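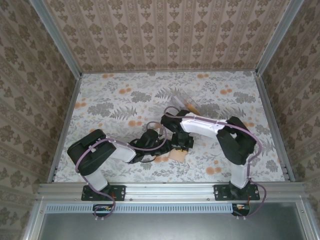
The Nirora two-arm kit on its front rail, grippers nearly meeting over the tan block.

Speaker notes: Living with a Nirora
By Shadi Najjar | November
14 shares | 3 comments

Good morning, everybody, and thank you for coming out on a Saturday. (Wait for the back rows to sit down. Say hello to Noboru.)

I'll leave slide one up while I talk, because I'd like you to keep looking at how the two arms share one floor. Both of them bolt to the same aluminum rail at the front, and that one choice shapes nearly everything I have to say about this kit, good and bad. When the wrists come together in the middle like that, you're in the part of the workspace where a handoff can happen, and you're also in the part where you can knock them together if you're daydreaming, as I was for most of my first week.

What you get from Nirora: two arms, two mounting plates, the rail, cables and a printed booklet. The enclosure is sold separately by Rimden. Mine took three evenings to put together, with a good deal of tea.

Cables next. Point at the lavender loops over the wrists. I love the color, I really do, but please leave yourself plenty of slack there and go easy on the ties. I pulled mine too snug and had to redo the whole left side. Noboru Uchida wrote to me afterward with a much kinder way of routing them, and I've put his note in the handout.

Now the test. We ran 200 pick-and-pass attempts with small soft blocks at the Lurnton workshop, and I'll read the results from the sheet so I don't flatter anyone. (Sheet is in the blue folder!) Clear plastic containers get their own slide, so if somebody asks early, promise to come back to it.

Price: $412 for the pair, before shipping. The Baidoo single arm is $300, and if you only need one hand I'd tell you to go and look at that first.

Pause for questions. Water.

Get our newsletter once a month. By continuing to use this site you agree to our use of cookies. Accept | Settings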